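Search this site... Search

Teaching by joystick, and what it does and doesn't teach

Aug 18, 2018

I keep getting asked whether the "just show it what you want" approach to robots is ready for real work, usually by somebody who has watched one video. So I spent most of the winter doing the showing, and I've come away less impressed than I was at the start.

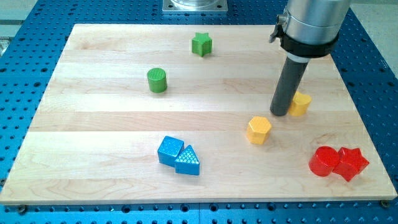 The pitch goes like this. You don't write code. You take the arm through the job yourself, by hand or with a controller, and after enough goes the software works out the pattern and carries on without you. Cladis, whose package we've been using, calls this "natural programming" on its website. I did 400 demonstrations of sliding plastic blocks about on a board with a stick, and there was nothing natural about demonstration 399.

The job was as plain as I could make it. Push one block to another. Push the green star towards the green cylinder. Push the yellow hexagon away from the other yellow one. No grasping, no lifting, no force worth mentioning. A toddler would be bored with it before morning tea.

What bothers me is how much of me ends up in the data. I drive the thing with my right hand and I'm cautious, so I creep up on a block, stop, have a look, and then nudge. Facundo Lucero drives it like he's late for the ferry. When we trained on his runs alone the arm was brisk and missed a lot. When we trained on mine it dithered. When we mixed the two it would rush over and then dither, as if it had learnt the worst habit from each of us. Cladis support told me more data would fix that. It's the answer to every question I've sent them.

By hand was no better, by the way. We tried leading the arm itself for a fortnight before giving up on it. You get a nicer feel for the contact, I'll grant that, but your own arm is in the way of everything the camera needs to see, and by the afternoon my shoulder was cooked. Remote control is slower to pick up and much kinder on the body. You lose touch completely, though. With a controller you've no idea how hard you're leaning on a block until it skates off sideways, and a cylinder will skate off sideways if you look at it wrong. Go a hair off centre and it rolls round the tip and heads for the edge.

Then there's the question of what counts as a good demonstration. Frida Overgaard reviewed a batch of 111 for me and threw out nearly a third. I would have kept most of those. Her view is that a run where the driver fumbles and recovers teaches the robot to fumble. Mine is that it teaches it to recover, which it badly needs. We've both got papers to wave at each other and neither of us has shifted. If two people who do this every day can't agree on what a good example looks like, I'd be careful about telling a factory manager that his staff can do it in their lunch break.

I'm not saying it's rubbish. The first time it pushed a block to its partner from a layout I hadn't set up, I called the others over to watch. It did it again, then it shoved the next one clean off the board. I scored 690 trials after that, and I'll put up the numbers once I've settled with Frida what a "success" is (she wants the blocks touching, I'd accept close).

The thing I would ask any vendor is how many demonstrations it took, who gave them, and what happened when somebody moved the lamp. I put that to the bloke on the Juhl stand and he offered me a pen.

Next lot starts in September, same board, with a new driver who has never seen either of us do it. Frida is choosing which runs to keep this time and I've promised not to argue until they're all in.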